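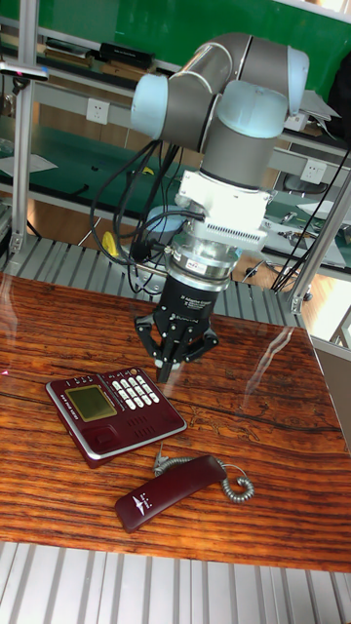

Old maroon corded desk phone - worth keeping on the desk, or just clutter?

Home Forums Desks & Home Office Phones Members Help

Search this forum Enter keywords Go

ulises_e wrote:

I've been told by three different people that I should put a corded phone back on my desk. Clearer sound, always works, no charging, you'll get your attention back, all of it. I'm not sold. I picked up a maroon one with a silver rim and a display and it's been on the table since the start of October, and so far what I have is a big red thing where my notebook used to go.

My complaint is the footprint. People talk about these as if they take up no more room than a coffee mug. Sit the base at an angle, which is how everybody ends up sitting it, then put the handset down beside it for a minute while you look something up, and add the loop of coiled cord. That's a serious piece of table. The cord on mine is gray and it goes where it wants.

Second complaint, the "memory." The seller said it holds 100 numbers. Fine. Who is typing 100 names into a phone with a number pad? I gave up after 2.

So before I clear it off the table, does anyone use one of these every day? I mean for calls.

Reply from latrice_achterberg

Every day, yes. I do the books for a feed store in Brusley and cell service in the back office is a joke. Corded phone, line in the wall, done. I can hold it on my shoulder and write with both hands. Try that with a flat piece of glass.

I think you're being unfair about the space. You're measuring it with the handset lying on the table. The handset goes on the cradle. That's what the cradle is for. With it hung up the whole business is one compact block, and the cord tucks in beside it if you turn the base a little. 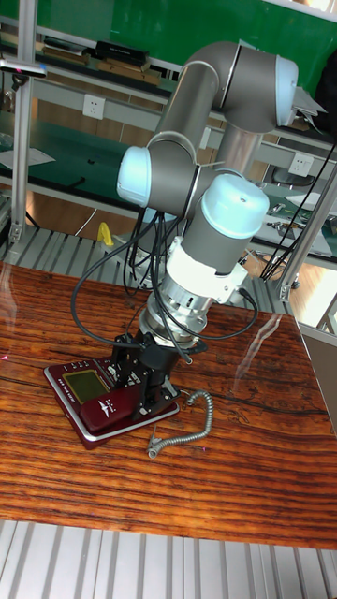 Reply from songul_d

Not convinced by either of you. Hung up, it's neater, sure. But a handset in the cradle means the phone is doing nothing, and I could say my treadmill takes up no room when it's folded.

Also, can we talk about the buttons? Those tiny ones in a row along the top. I had a phone with a row like that for years and I never learned what half of them did. One of them put people on hold and I found out which one by hanging up on my dentist. If a maker wants me to believe the thing is simple, put fewer keys on it.

I do like the color. Dark red is a lot easier to live with than office beige.

Reply from son_tu

I fix these now and then, so a few things for the original poster before he decides.

1. Crackle on the line is the cord nine times out of ten. Unplug it at both ends, look at the little plastic clips, swap it. They're cheap.

2. If the display looks faint, check for a battery door underneath. Some models want batteries for the screen even though the call itself runs off the line. Some don't. Look at the bottom before you buy any.

3. "Always works" is only true on a real copper line. If your phone jack is fed from a modem, the phone goes out when the modem goes out. I wish sellers would say so.

Number 3 is where most people get disappointed, in my experience.

Reply from ulises_e

OK, number 3 is exactly my situation. My "line" is a Jurnau box plugged in behind the bookcase. So the one selling point I half believed is gone. When the power drops, my expensive cell phone works and the dependable old phone doesn't. Thanks, I guess.

On the sound, I did a test this morning. I called my sister on both. She said the corded one was "fine" and the cell was "fine." I'm sure there's a difference on some calls, but I don't trust anyone who tells me it's night and day.

I'll give it this much. The number keys are white on the dark red and I can find them without my glasses.

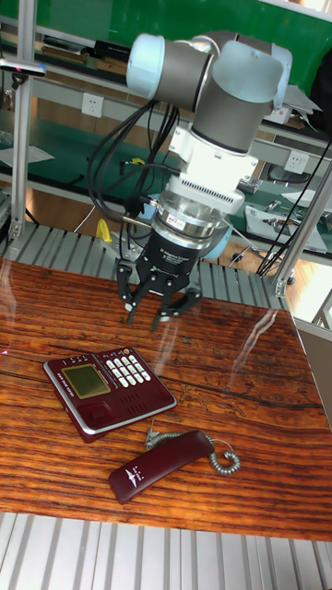

The speaker I'm less sure of. There's a grille of little holes on the base and I was expecting to do hands-free with it while I eat lunch. I've tried it and I sound like I'm calling from a culvert. Latrice, does yours do that? And what is anybody supposed to do with the display at that angle? I either turn the base toward me and lose the desk, or leave it where it is and lean.

Reply from latrice_achterberg

Mine echoes too if I'm more than an arm's length away. I don't use the speaker except for waiting on hold. Put a folded towel under the base, it helps on a hard, shiny top. I won't swear to why.

As for the display, mine faces me and that's the end of it. Move the notebook.

Reply from songul_d

A towel under a telephone. This is what we've come to.

Reply from son_tu

The towel is worth trying before you return it - a hard table throws sound straight back up. A mouse pad is tidier. Felt feet do nothing, whatever the package says.

And I'd still swap the cord. A stretched one pulls the base around every time you pick up, and then you're back to complaining about the angle.

Reply from ulises_e

Mouse pad is under it. Slightly less culvert. I'm keeping it until the end of the month and then it can go to the shelf in the hall, where nobody needs to write anything.

Still not seeing what the fuss was about. If someone has a shorter cord in gray, send me a message.

Related threads

Coiled cord keeps tangling, is there a trick
Lornine desk mat, does it slide?
Tello wall bracket for a desk phone (has anyone fitted one?)
Cleaning sticky number keys
Glossy tabletop shows every fingerprint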